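The Second Pair of Hands

Védís Grímsdóttir had the key to the workshop but not the code for the heat, so she worked in her coat until Madigan came in at nine.

"You could have called," he said.

"I was fine."

He went to the panel by the door and pushed the buttons with his body turned, so she couldn't see. He had been doing that all winter. Then he hung up his hat and came over to see what she had done to the table.

She had clamped a bracket to each side of it and put the low black shelf at the back. The shelf had come from his kitchen. He looked at it for a while.

"Is that where it stood?"

"You tell me," she said.

He bent down so his eyes were level with the board. He moved it toward the wall by the width of his thumb, then moved it back.

"Close enough," he said. "Roz kept the coffee on the left."

It had been his idea, or he said it had. His sister Roz lived over in Buvham, in the apartment where they had both grown up, and since the fall she couldn't close her fingers on anything wider than a broom handle. The arm was already there, bolted to her counter under a dish towel. It was an old Ornumier, a bench model, and Madigan had bought it out of a closing dental lab and rebuilt the shoulder himself. It ran. It just didn't know how to do anything. Somebody had to show it, and the way Védís had settled on was to make a pair of grippers with handles on them and do the job herself, over and over, until there was enough of it written down for the arm to copy.

The first pair had cracked at the base of the fingers. The second pair took 12 hours to print, and she had slept on the couch by the printer because it liked to stop when she left the building.

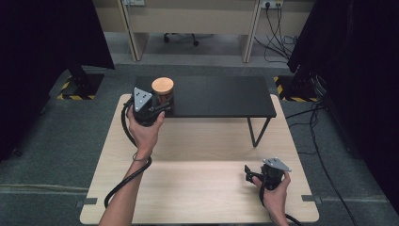 Ernden, February

The container went up on the shelf well enough. Getting it back down was the trouble. With the fingers closed on its side she could feel it turning, slowly, before she had it clear of the board.

"Squeeze more," Madigan said.

"If I squeeze more, the arm squeezes more. Does Roz buy the cardboard kind?"

"She buys what's on sale."

"Then I can't squeeze more."

She put it back and let go. Her wrist hurt. The plates on top of the grippers were metal and she had cut them too thick, out of a piece she found in the scrap bin, and by mid-morning it was like holding two irons. She had drilled them full of holes for whatever she might want to mount later, and that had taken off hardly any weight at all.

Madigan pulled up a stool. He kept the log in a spiral notebook, a line for every try, and he wrote down more than she asked him to. When she looked over his shoulder once she found "sneezed" and "truck went by." She left it in. A truck might matter.

"Sixty-seven," he said.

"That many?"

"You dropped it on 28. After that you got careful."

"Careful how?"

He thought about it. "You slowed down before you got there. You never used to. You'd go straight at it."

She tried to remember going straight at it and couldn't. She set the grippers on the table and rubbed her arm. The cables had a twist in them again and she walked around the table to let it out, one side and then the other.

"Is she going to want it slow?" she asked.

"Roz? Roz does everything like she's late for a bus."

"Then the slow ones are wrong."

"I didn't say they were wrong."

"They're wrong for her."

He closed the notebook on his finger. He had a way of waiting that she had disliked when she first joined the shop and had since gotten used to. When he thought a weld was bad he did the same thing. He stood next to it until you saw it too.

"Let me try," he said.

In all these months he hadn't asked. She helped him get his hands set and showed him the trigger, which he knew, as he had made the springs for it. He was taller than she was and had to stoop. He reached for the coffee, and the fingers bumped it, and it rocked on the shelf and stood.

"Don't write that one," he said.

She wrote it. He reached again. He came at it from the side and a little low, his elbow sticking out in a way she would have corrected in anyone else, and picked it up and brought it down to the wood in one move. It landed with a knock.

"That's how she does it," Védís said.

"That's how our mother did it." He did it again, with the same knock. "She wore a ring in the varnish, right here. You'd have thought it was the only spot on the counter."

He kept on through the noon whistle from the brickyard. She didn't tell him his number. Sometimes he said a thing out loud as he worked, not to her, and she left those out of the notebook, though she had left in the sneeze.
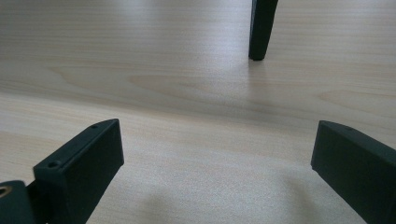
Around two he stopped and looked at the tips of the fingers.

"These are slick," he said. "Feel."

She ran her nail along the inside face. The print had come out smoother than she wanted. She had thought of gluing something on, rubber or sandpaper, and had put it off since anything she glued on she would also have to glue on at Roz's, and then keep up.

"Bicycle tube," he said.

"It'll peel."

"So she calls me and I go put a new piece on. It's two stops on the train."

Védís turned the gripper over. There was room for a strip if she sanded the face back a little, and the screws would hold the ends down. The brass inserts were good for that much.

"You'd be over there every month," she said.

"I'd be over there every month."

He went to look for a tube. She heard him in the back room moving the bins, then the scissors. While he was gone she went over the morning's page and drew a line down the margin next to her own tries, all of them, and wrote "V." at the top of it. Next to the others she wrote "M." It would be simple to leave hers out. The arm wouldn't know the difference and Roz might.

Madigan came back with two strips cut neatly to length and a third one that wasn't.

"That one's a spare," he said. "What are you doing?"

"Sorting."

He read the page upside down. He took his time over it. Then he laid the strips on the table side by side and pressed them flat with his thumb.

"Hers were all right too," he said, though it was her he was talking to.

"Yours are better for this."

"I'll need tomorrow, then. My shoulder's about done."

"Tomorrow's fine. I'm here early."

He put on his hat. At the door he stopped by the panel, and she looked down at the strips to be polite.

"Four, four, one, nine," he said. "Then the green one. Hold it till it beeps."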